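Loltby Reusable Container Pilot: Progress Report to the Sitthichai Fund
Reporting period ending in April

1. Summary

The pilot tests whether lunch customers in Loltby will return refillable food containers in place of single-use packaging. The grant covers 300 containers, washing costs and seven return points. All containers have been delivered and all return points are in service. Spending is within budget.

2. Container selection

Three designs were compared for stacking, lid retention and ease of drying. Hinged lids were excluded at the first stage. 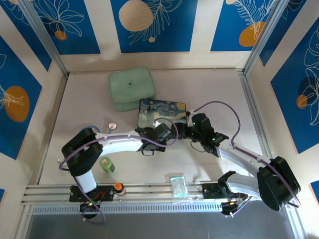

Selection criteria were fixed before any samples were ordered, and price was weighted below durability. Tins were considered for dry goods only. A printed tin, such as the one decorated with Van Gogh's "The Starry Night," is easy for customers to recognize, but printed surfaces were ruled out for the pilot because labels must be applied and removed at each wash. Plain, light-colored containers with separate lids were specified.

3. Washing and turnaround

Washing is contracted to Vundska. The agreement requires clean stock to be back at the food counters within 24 hours of collection. This was met on all routes except the north route, where the collection time conflicted with the market road closure. Collection there has been moved to 6:30 a.m.

Lids dry more slowly than bases. Water collects along raised rims and rounded corners, and Vundska now racks lids on edge for a second drying cycle. The added cost is charged to the contingency line.
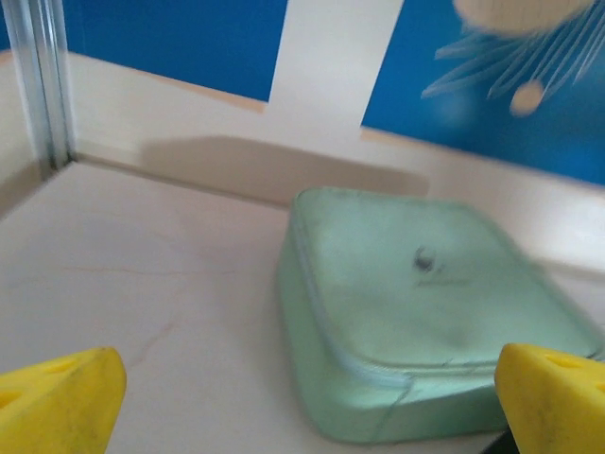

4. Tracking and next period

Returns are logged in Zundex at the counter. Two counters entered returns in batches at closing, which distorted the turnaround figures; both have been retrained. Work planned for the next period:

- Complete the stock audit against the original 300 units
- Renew the washing agreement
- Submit revised contingency figures for approval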